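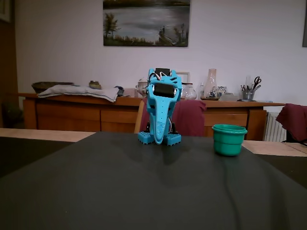
Small Robots Group: Report on the Controller Trials

The Jutville Engineering Society's Small Robots Group has completed the first stage of its comparison of low-cost controllers for printed desktop robots. The work was carried out between November and February under the direction of Amna Usmani, with Talha Memon responsible for the test programme and for the records on which this report is based. Members who attended the winter meeting will have heard a short account of the early findings. The present note sets out the position in full and invites comments before the second stage begins.

The trials arose from a practical difficulty. Several members had built printed robots driven by small servo motors, and had reported that the same design behaved differently from one home to the next. Some robots shook when standing still. Others moved well for a short time and then lost their position. The printed parts were often blamed, and a good deal of plastic was used in making them again. The Group took the view that the controllers should be examined before any further changes were made to the bodies.

Two controllers were compared. The first, known to members as the Sovisa board, is the one supplied with the Society's building kits for the past few years. The second, the Jadoon board, was designed by members of our sister group in Brakel and lent to us for the length of the trials. Both accept the same servo motors and can be fitted without altering the printed body. The Group is grateful to the Brakel members for the loan and for their patience in answering questions.

The test programme was kept simple so that it could be repeated on a dining table or a workbench. Each controller was asked to take a servo through a set movement of 70 degrees and back again, 1,000 times, with a short rest after every 32 movements. At each rest the position of the moving part was checked against a printed gauge. The programme was then repeated with the robot standing on bare wood and on cloth, as members had asked whether the surface made any difference to the results. Light plastic cups were used as targets, the robot being required to stop short of the cup without touching it.

On accuracy, the Jadoon board gave the better result. Its final position at the end of the full programme agreed with its starting position in every run but one, and that run was affected by a loose screw in the servo arm. The Sovisa board drifted gradually in one direction. The amount was small at each rest but plain to see by the end, and it was enough for the trunk of an elephant design to come into contact with a cup that it had cleared at the outset.

On ease of use, the order was reversed. New members found the Sovisa board easier to set up, chiefly on account of its clearer labels and its printed guide. The Jadoon board requires the user to enter the limits of each servo by hand before the first movement. Mr Memon's notes record 9 occasions on which a servo was driven against its stop following an error at this point. No motor was lost, but one set of gears had to be replaced, and the Group does not consider the present arrangement suitable for younger members working alone.

The question of shaking was examined separately. Both boards were found to hold a servo steady when the supply was sound. Both allowed it to shake when the battery was low or when the servo and the controller shared a thin supply wire. Members who have experienced this fault are therefore advised to charge the battery fully and to check the wiring before printing new parts. Wires should be left with enough slack for the head to move through its whole range, and should be kept clear of the legs.

The surface proved to matter more than had been expected. On bare wood, flat-footed designs tended to slide a little at the end of each movement. On cloth they kept their place, although a fold beneath one foot was sufficient to change the angle of the whole body and spoil a reading. It is recommended that a plain cloth be used for all future tests and that it be smoothed before each run. The Group has also asked that a note of the surface be included whenever results are sent in.

The Group does not propose to withdraw the Sovisa board from the building kits at this stage. It remains a sound choice for a first robot, and the drift can be corrected by returning the servo to its starting point at each rest. A short set of instructions for doing this has been prepared by Ms Usmani and will be sent to every member who holds a kit. Members who wish to work on reaching or pointing movements, where accuracy is of greater importance, may apply to borrow a Jadoon board from the equipment store. Loans will be for one month in the first instance.

The second stage will compare methods of sensing contact, so that a robot may stop when its trunk or arm meets an object. Two types of switch and one type of pressure pad have been suggested. The Group would be glad to hear from members with experience of any of these, and in particular from those who have fitted a sensor inside a printed part without weakening it. Printed designs with a hollow or perforated body are especially welcome, as they leave room for additional wiring and allow it to be inspected.

Copies of the test programme, the gauge drawing and the record sheet are held at the Jutville reading room and may be taken away. Completed record sheets should be returned to Mr Memon at the same address, marked with the name of the controller and the type of servo used.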